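¿Cómo doblo la ropita de bebé para que no se deshaga en el cajón?
Publicado el 2023-02-18 en Hogar y orden

Oda Isaksson
¡Hola a todos! Mi hermana me ha pasado 41 prendas de bebé y estoy encantada, pero los peleles con volantes me pueden: los doblo, abro el cajón y ya son una bola. ¿Algún truco?

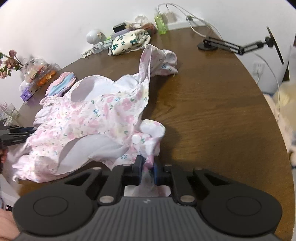

Linnea Skjelbred
¡Me encanta esta pregunta! Los peleles se doblan a lo largo, en tercios, y luego se enrollan desde abajo. Antes cierra todos los broches y mete los tirantes hacia dentro, porque si queda uno levantado como el de ese blanco de florecitas rosas, se engancha con todo. El volante, alisado con la mano y siempre por dentro del rollo. Los calcetines déjalos doblados en montoncito, como los de tonos pastel de detrás, ¡quedan preciosos en una caja baja!

Salel
Yo uso cajas de zapatos.

Flisska
Lo de enrollar funciona de maravilla, llevo dos bebés así (y el tercero en camino!!). Si el cajón es hondo, pon los rollos de pie y ves todos los estampados de un vistazo.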